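Le rangement, nouvelle discipline obligatoire

On nous promet des placards apaisés et un esprit clair. Enquête, plutôt méfiante, sur un marché qui vend surtout des boîtes.

Un dimanche, vers dix heures du matin, j'ai sorti d'un tiroir de cuisine tout ce qu'il contenait. C'était la consigne. Des élastiques, deux tire-bouchons, des piles dont personne ne sait plus si elles sont neuves, une clé qui n'ouvre aucune porte de l'appartement. Il fallait ensuite prendre chaque objet, se demander s'il « servait la personne que je veux devenir », puis le poser à gauche ou à droite. La clé m'a occupée un bon moment. Je l'ai remise dans le tiroir.

Cette consigne venait de la méthode Trullow, vendue en ligne sous la forme d'un programme de 36 jours. Trente-six, pas trente, pas quarante. J'ai cherché dans le livret une explication de ce chiffre et n'en ai pas trouvé. Une page affirme que « le cerveau a besoin de ce délai pour installer un ordre durable ». Aucune étude n'est citée, aucune note de bas de page. Le délai en question a surtout l'avantage de dépasser le mois, donc de déclencher un second prélèvement.

Il y a dix ans, ranger était une corvée. On s'y mettait avant la visite de la belle-famille, et l'on fourrait le surplus dans une penderie en espérant que personne n'y suspendrait son manteau. C'est aujourd'hui une pratique, avec ses accompagnatrices certifiées, ses salons, son vocabulaire. On ne jette plus, on « libère ». On n'a plus trop d'affaires, on souffre de « charge matérielle ». Les mots ont enflé plus vite que les placards.
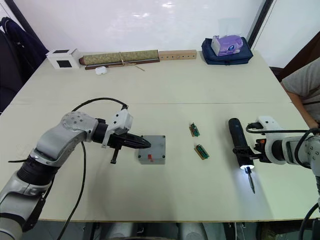
L'argument central de tous ces programmes est que le désordre fatigue. Il n'est pas absurde. Chacun a connu l'agacement de chercher des ciseaux pendant qu'un colis attend. Mais de cet agacement on tire des conclusions de plus en plus larges. La brochure de Trullow attribue aux surfaces encombrées l'insomnie, les disputes de couple, la procrastination et, dans un encadré rose, les « difficultés à recevoir l'abondance ». Je dors mal depuis l'adolescence, dans des chambres très diversement rangées.

J'ai voulu voir ce que coûtait cette sérénité. La gamme de base de Matico, fabricant de boîtes et de séparateurs de tiroirs recommandé par la moitié des programmes que j'ai consultés, se vend par modules. On commence petit, un bac pour les couverts, un autre pour les épices. Seulement les modules ne s'emboîtent qu'entre eux, et leurs dimensions ne correspondent à aucun des tiroirs que j'ai mesurés chez moi et chez mes voisins. Il reste toujours une bande vide sur le côté. Matico a prévu la chose et propose une pièce de comblement, vendue à part.

En équipant sur le papier une cuisine, une salle de bains et une entrée, sans aucune folie, j'arrive à 200 euros de plastique et de bambou. Pour ranger des objets dont une bonne partie vaut moins cher que la boîte. Mes élastiques disposent désormais, en théorie, d'un logement plus coûteux que tous les élastiques que j'achèterai de ma vie.

Grever vise un autre public. Chez eux, pas de bacs transparents : du mobilier sur mesure, une visite à domicile, un « diagnostic des flux ». La conseillère qui m'a reçue dans la boutique m'a demandé combien de gestes je faisais pour préparer un café. Je n'en avais aucune idée. Elle a paru sincèrement peinée pour moi. Le devis, pour un seul mur de rangements dans un couloir, s'élevait à 2 252 euros, pose non comprise. Les portes se ferment sans bruit, il faut le reconnaître, et je les ai ouvertes et refermées plusieurs fois pour le plaisir.

Ce que l'on achète chez Grever, au fond, c'est de la profondeur. De quoi mettre hors de vue ce que l'on n'a pas eu le courage de trier. Nos grands-mères appelaient cela une armoire. La leur grinçait, elle sentait la lavande et la laine, et elle remplissait exactement la même fonction sans que personne vienne examiner la trajectoire du sucre.

Les partisans du rangement méthodique objectent que l'essentiel se passe avant l'achat, dans le tri. Ils ont raison sur le papier. Dans les faits, les trois programmes que j'ai suivis, ou commencé à suivre, placent le lien vers la boutique avant la fin de la première semaine. On vous apprend à vous défaire de vos affaires et, presque dans la même phrase, à en commander d'autres, qui ont le mérite d'être assorties.

Et puis où vont-elles, ces affaires libérées ? La question embarrasse. À la ressourcerie de mon quartier, en décembre, la file des gens qui déposent s'allonge jusque sur le trottoir. Celle des gens qui achètent tient dans l'allée des livres. On m'y a parlé d'appareils à raclette sans cordon, de sacs entiers de cintres en fil de fer, de bacs de rangement aussi, en quantité. Des bacs de la saison précédente, passés de mode, que les adeptes remplacent quand la couleur change. Le soulagement du donateur est réel, mais c'est quelqu'un d'autre qui porte le carton.

Pasaribu, une application apparue l'an dernier sur mon téléphone à force de chercher tout cela, prétend régler le problème par l'inventaire. On photographie chaque objet, on lui attribue une pièce, une étagère, une note d'utilité. Au bout de deux soirées j'avais saisi le contenu d'un demi-placard et reçu une notification me félicitant de ma « lucidité ». L'application proposait ensuite de me rappeler, tous les mois, les objets que je n'avais pas déclaré avoir utilisés. Une cocotte en fonte me serait donc signalée comme suspecte chaque été. J'ai désinstallé.

Reste une chose dont ces méthodes parlent peu : qui range. Les photos promotionnelles montrent des mains, souvent manucurées, rarement un visage, et jamais un homme devant la panière à linge. Les témoignages, eux, sont presque tous signés de prénoms féminins. Le désordre est collectif et la méthode se pratique seule, le soir, quand les autres sont couchés. Le livret de Trullow consacre un paragraphe à « embarquer la famille ». Il conseille de montrer l'exemple. Je connais des femmes qui montrent l'exemple depuis vingt-cinq ans. 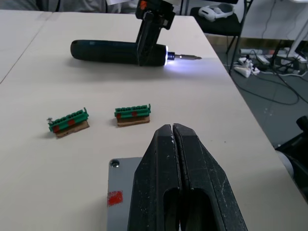 Faut-il pour autant renoncer à trier ses placards ?

Trier reste utile quand on manque de place ou qu'on déménage, à condition de le faire avec des sacs et des cartons de récupération, et de n'acheter aucun contenant avant d'avoir fini. C'est à peu près le seul conseil que j'aie retenu de mes lectures, et je l'ai trouvé dans les commentaires d'un forum, sous la plume d'une lectrice furieuse d'avoir jeté son passeport avec une pile de magazines.

J'ai aussi interrogé, de façon très peu scientifique, les gens dont l'intérieur m'a toujours semblé bien tenu. Aucun n'avait de méthode. L'un vit dans un deux-pièces et ne garde rien. Une autre possède une cave, qu'elle ne fait pas visiter. Un couple m'a avoué payer quelqu'un deux heures par semaine, poste de dépense rarement mentionné dans les reportages sur les intérieurs épurés. La cave et les deux heures expliquent plus de choses que tous les livrets que j'ai lus.

On m'a souvent répondu que je passais à côté de la dimension spirituelle. C'est possible. Je note seulement que cette dimension apparaît au moment où l'argument pratique s'essouffle. Plier ses chaussettes en trois prend plus de temps que les rouler en boule, et le temps gagné à les retrouver ne compense pas. À ce stade, la brochure cesse de parler de minutes et se met à parler de gratitude. J'ai remercié une chaussette, une fois, par acquit de conscience. Elle était trouée.

Quant à mon tiroir, il a tenu un peu moins de deux semaines. Les séparateurs y sont toujours, les piles ont migré dans le compartiment des élastiques, et un troisième tire-bouchon a fait son apparition. J'ai essayé la clé sur la porte du local à vélos.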